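Print this message
E-mail this message to a friend

Subject: Re: [hardwater] Soap scum and white marks, what do you do?
Date: 2018-06-15

Dear list,

I have read this group since April and I have not written before, so please excuse me if some of my words are not the right ones. The question of last week is very near to my own situation and I would like to answer it in some detail.

> We moved to Gilach in the winter and the water is terribly
> hard. The kettle is white after a few days, the shower head
> sprays to the side, and the soap makes no foam, only a grey
> ring in the basin. My neighbour says buy a softener, my
> landlord says no. Is there something to do without changing
> the pipes? And is it bad to drink?

First the drinking. I am not a doctor, but as far as I know hard water is simply water with much calcium and magnesium in it, and people in chalk country drink it all their lives. I drink it too. It is the kettle that suffers.

I live in Tulard, which takes its water from the same hills as Gilach. When I came, I bought a packet of test strips and measured at the kitchen tap. The strip showed 30 on the French scale. My sister-in-law in Urban, down by the reservoir, got 14 with a strip from the same packet. She washes her hair with half of the shampoo that I need, and her towels are soft. So please measure first, before you spend money on anything. The strips are cheap, and your water company should also tell you the number if you telephone.

> I tried vinegar in the kettle but the whole flat smelled and
> my husband complained for two days.

For the kettle I use citric acid, the white powder which is sold for making jam. Two spoons in a full kettle of cold water, and then leave it alone. Do not boil it, I was told that boiling with citric acid can make another kind of deposit which is harder to remove. I leave it for the night and rinse it in the morning. There is almost no smell, so your husband should be content. For the shower head I put the same mixture in a plastic bag and tie it around the head with a rubber band. After four hours the small holes can be cleaned with an old toothbrush. If your shower head is a coloured or golden one, try a small place first – the acid can take off the finish.

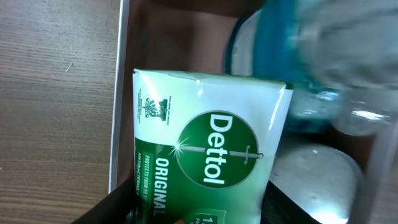
Dettol soap, still in its pack, beside the blue bottle.

Now the soap. The grey ring comes when real soap meets the calcium. It is not dirt from your hands, and more soap makes more ring. A liquid wash of the synthetic kind does not make it, or very little. In our house we have both, as my father does not accept anything that comes out of a pump. What helped was a soap dish with holes, so that the bar does not lie in its own water, and a quick wipe of the basin with a dry cloth in the evening. If the ring is already old, the citric acid removes it also, but never on marble or other lime stone, please. I have a window sill in the bathroom with a dull round mark on it, and I made this mark myself.

> What about the magnetic things one clips on the pipe?

I had one for seven months. I could see no difference, and I gave it to a colleague in Omer who wanted to try. He also saw no difference. Maybe others on the list have a better experience, I would read it with interest.

A softener with salt does work, this I know from the house of my parents. But you need a place for it, a drain close by, and somebody who remembers to fill the salt. In a rented flat I would not fight with the landlord about it. There are small filters for the shower as well, but most of those which I found in the shops are meant against chlorine and do nothing for the hardness. Read the box carefully.

For the laundry: look at the table on the packet of your powder. There is normally one column for soft water and another for hard. I used the soft column for a whole year without knowing, and I wondered why the shirts were grey.

One question of my own at the end. Has anybody found a good way to clean the glass door of a shower where the marks are several years old? The acid took away the upper layer, but against the light I still see the drops.

With kind regards from Tulard

Reply to this message by e-mail
Print whole thread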